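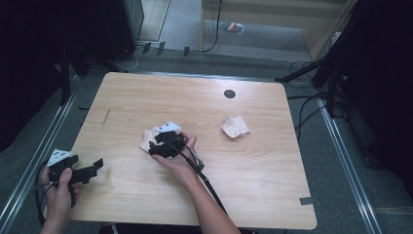

The worktable, with a ball of crumpled pink paper on it.

Larito Lake Bass Habitat and Angler Access: Progress Report, Year 2

Hi all, and thanks for giving me until after the spawn to get this in. You asked for something shorter than last year's, with fewer spreadsheets, so I've put the tables in the attachment and kept this part to what we did, what it cost and what I'd like to change.

Brush piles

The Eker arm has all of its brush piles now. We put the last ones down in March, a month later than I promised, and that was the wind's fault for the most part. The pontoon can't carry a full load of cut cedar when there's any chop on the main lake, so we kept driving out, looking at the whitecaps, and driving home again. When it did lie down we worked from first light until the ramp got busy and sank 11 piles in two mornings, which I'm pretty proud of!

They sit in 12 to 20 feet of water, on the edge of the old creek channel. I moved a couple of them off the spots on your map. The bottom there was softer than the survey showed, and last year we lost a pile that way (it just went down into the muck and we never found it on sonar again). The new positions are in the attachment, and I've already sent them to the county so they can go on the public map.

Early signs are good. I ran the sonar over the arm in April and there were baitfish stacked up over most of the piles, with bigger marks underneath. I can't swear the bigger marks were bass. A couple of crappie guys have clearly found the place, judging by how often there's a boat tied up to nothing in the middle of the arm, and I'm fine with that. Crappie anglers buy licenses too.

Stocking

We took delivery of 3000 fingerling largemouth from Siriwardena Hatchery in May. The fish came in good shape. The truck was late, so the water had warmed up more than I like by the time we were tempering them, and we took it slow — close to an hour before the first net went in. We saw very few floaters at the release sites that afternoon or the next morning.

We split them between the Eker arm and the weedy cove below the dam. The cove got the smaller share this time. Last year's fish didn't show up there in the fall shocking the way they did in the arm, and I think the pickerel are eating well on our dime. I'd like to skip the cove altogether next year, but that's a change to the plan you approved, so I'm asking first.

Tagging and the reward program

Okay, this is the part that hasn't gone so well. The plan was to tag adult bass over 14 inches during the spring tournaments and pay a small reward for each tag reported. The tagging itself was easy. The clubs were great about it, they brought fish to the tank without being nagged, and we put out 40 tags before I ran out of the good ones.

Getting the tags reported is another story. Returns are slow, and I keep hearing at the ramp about tagged fish that never got called in. Some folks think a tag means the fish is off limits. Some don't want to say where they caught it, and I do understand that, I wouldn't tell me either! I've changed the sign at the ramp so it says in big letters that you only have to give the arm of the lake, never the spot. I've also asked the bait shop to keep a stack of report cards by the register. Calls have picked up a little, but I wouldn't draw any conclusions from the numbers in the attachment yet, and please don't put them in the newsletter.

The bank access trail

The trail from the lower parking lot to the point is open. It's gravel the whole way and wide enough for a wheelchair or a loaded cart, and there's a flat casting pad at the end with a rail set low enough to fish over from a seat. The second pad isn't done. The Prustia crew poured the footing and then we hit a wet spell, and by the time it dried out they were committed elsewhere. They're booked to come back in September and the price hasn't changed.

One thing I got wrong: I didn't budget for a line recycling tube at the pad. There's already fishing line in the bushes. I bought the pipe and caps myself and I'd like to put that through as a project cost if you'll let me. The receipt is with the others.

Money

We're under on fuel and over on gravel. The gravel went over when the low spot by the culvert swallowed a load we hadn't planned on. Everything else is close to the line. I'd like to move what's left in fuel over to the trail and leave the total alone. I need a yes or no on that before Prustia comes back, so if you could send me a note by the end of August that would be a big help.

Coming up

Fall electrofishing is set for October, at night as usual. There's room on the boat for up to two of you if anyone wants to come along and see the fish (bring waders and a warm hat, and be at the ramp by 7 p.m.). I'll have a better idea after that of how the May fish are doing in the arm. I'm also going to go over every brush pile again with the sonar once the lake turns over, and I'll send you the corrected map when it's finished.

Still open from last time: the dock lease. The marina has our draft and I'm waiting to hear back.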